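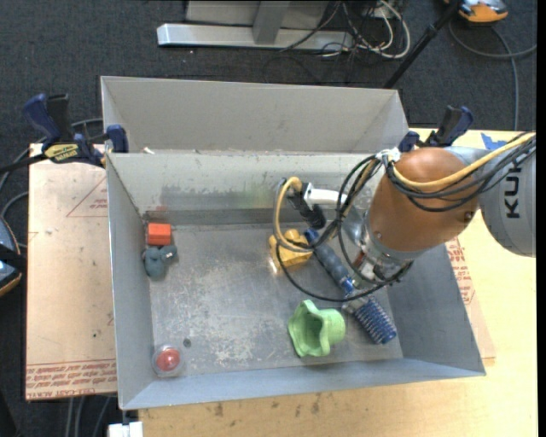 Salt was the part Carmela Gentile questioned when the first version of this page went up: she had been told to avoid it, so why was it being added to a bottle of water? The amounts below are for healthy adults doing long exercise or physical work in the heat. Anyone on a low-salt diet, or taking medicine for blood pressure, heart or kidney problems, should ask a doctor before using any drink of this type.

How to work out your sweat rate and plan your drinks

Sweat loss differs a lot from person to person, and in the same person from October to midsummer. A fixed daily target does not account for this. The method on this page uses a scale and a measuring jug, and needs one session per type of weather.

What you need

A body scale that reads in small steps
A kitchen scale or a marked jug
A drink bottle
A dry towel
A notebook or spreadsheet

Step 1. Weigh yourself before the session

Use the bathroom first. Weigh with as little clothing as possible and write the number down in kilograms. If your scale reads only in pounds, divide by 2.2. Put the scale on a hard floor; carpet gives false readings.

Step 2. Measure the bottle

Fill the bottle and weigh it. One gram of water is one milliliter, close enough for this purpose. If you refill during the session, write down each refill.

Step 3. Do the session

Work at your normal effort for 2 hours. Drink as you normally would. Do not pour water over your head from the measured bottle. Eat nothing if you can; if you do eat, weigh the food and add its weight to the drink total. Try not to use the bathroom until after the second weighing. If you have to, the result will come out too high, and the test is best repeated.

Step 4. Weigh again

Towel off, including hair. Wear what you wore in step 1. Weigh the bottle again and subtract to get the amount you drank.

Step 5. Do the math

Take the weight lost in grams, add the milliliters you drank, and divide by the number of hours.

Sample log, Fatima Magagula, cool morning run:
Weight lost: 390 g
Drunk: 410 ml
Total: 800 ml
Time: 2 hours
Sweat rate: 400 ml per hour

Step 6. Set the drinking plan

Treat the sweat rate as an upper limit. Drinking more than you lose can lower the sodium in the blood, and this can be dangerous. If you weighed more at the end than at the start, drink less next time. For easy sessions in cool weather, drinking when thirsty is usually enough.

Step 7. Add salt if the session is long

Level off a quarter teaspoon of table salt and stir it into a liter of water until clear. A squeeze of lemon covers the taste. Make it fresh each day and wash the bottle afterward.

Notes

Faisal Mughal logged a total of 2,000 ml over 2 hours on the Didham loop in hot weather, a rate of 1,000 ml per hour. His cool-weather rate was half that. Keep the two numbers in separate columns.

Repeat the test when the season changes.

Stop and get medical help for confusion, repeated vomiting or a severe headache during or after exercise.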